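Trarnstead Worktable 1436

Skeltcombe > Tables and surfaces > Worktables
Item 2546-W

The Trarnstead 1436 is a fixed-height worktable with a white matte top, intended for sorting, light assembly, layout and inspection of small parts. The top has a straight back edge and no grommets or cutouts. Width is 1436 mm. The low-gloss finish keeps reflections down under overhead lighting and gives strong contrast with colored parts, blocks, gauges and printed labels.
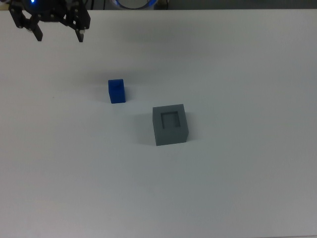

The finish is a two-coat Geltix matte, applied at the Căpraru plant and cured before the frame is attached. It has a very light texture that you can feel with a fingertip but that does not catch a pencil or a paper edge. Small items with a flat base stand upright on it without a mat. Round items will roll if the table is out of level, so set the feet first.

Specifications
Width: 1436 mm
Top color: white, cool tone
Top finish: Geltix matte, two coats
Edge: straight, eased 1 mm at the upper corner
Frame: powder-coated steel, bolted
Feet: threaded levelers, 30 mm travel
Distributed load: 430 lb
Supply: flat, top and frame in separate cartons

Setup
Place the frame upside down on a blanket and tighten the corner bolts by hand only. Turn it over with a second person, lower the top onto the locating pins, then torque the bolts in diagonal order. Level the table front to back, then side to side. Check again after a week of use, particularly on vinyl floors.

Equipment that clamps to the edge needs a backing plate (sold separately). Do not drill through the top. Drilling breaks the coating and voids the surface warranty. Cables can be led over the back edge or through the clip rail, which mounts to the rear frame member with four screws.

Care
Wipe with a damp cloth and mild soap. Isopropyl alcohol is acceptable for ink and adhesive residue. Do not use abrasive pads, acetone or wax polish; wax fills the texture and leaves shiny patches that do not come out. The finish is rated for 1000 wipe cycles with mild detergent before any measurable change in gloss.
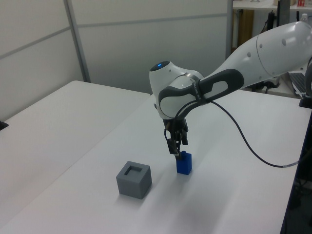 Can the top be replaced without buying a new frame?

Replacement tops are sold separately and fit any 1436 frame with four locating pins. Older frames with two pins need the adapter kit, which ships with its own bolts.

Lead time and contact
Stock tables leave the warehouse every Friday. Orders received after noon on Thursday go out the following week. For matched sets, ask for tops from the same coating batch, as the white can vary slightly between batches. Contact Maritza Giraldo, Skeltcombe product desk, and quote the item number and delivery zip code.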